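The rulebook at Turnside lived in a red binder, and on my first day Ilaria Russo dropped it on my desk so hard my coffee jumped. "Seven rules," she said. "Learn them before you touch the arm."

I figured seven rules would take me an hour (I was 23 and very sure of myself!). Rule one was fine, clear the board. Rule two was fine, colors in pairs. Rule three was the one that got me: no run starts until someone who didn't lay out the blocks has read the layout out loud. Out loud! Like kindergarten – yellow, yellow, blue, blue, and so on, to a room full of grown people with engineering degrees.

So of course one evening in April I was alone with the blocks, everyone else was at Lorna's birthday thing down the hall, and I had one more run to do before I could have cake. I looked it over twice. The star was next to its red buddy, the greens were up near the back, and the tip was already down over the wood.
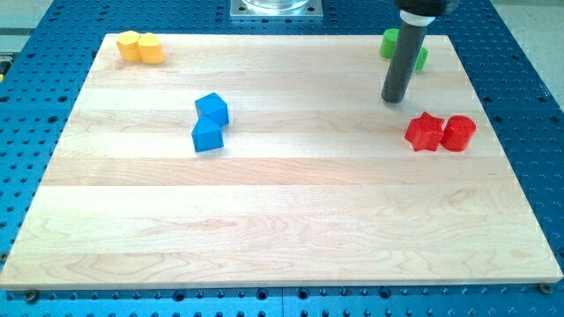

Skip the read-out once and you'll skip it forever, was how Genalyn put it, from the doorway, with a paper plate in each hand. She wasn't even mad, which was worse. She wanted to know who was going to sign the sheet, and whether I planned on signing it twice in different handwriting.

I had sort of planned on that.

"Stop button first," she said, and I pushed it. Then she set down the plates, pulled the binder over and made me turn around and face the wall while she read. Yellow, yellow. Blue, blue. I said "check" to a fire extinguisher eight times.

We signed, one line each, and she handed me my cake and nodded at the start key.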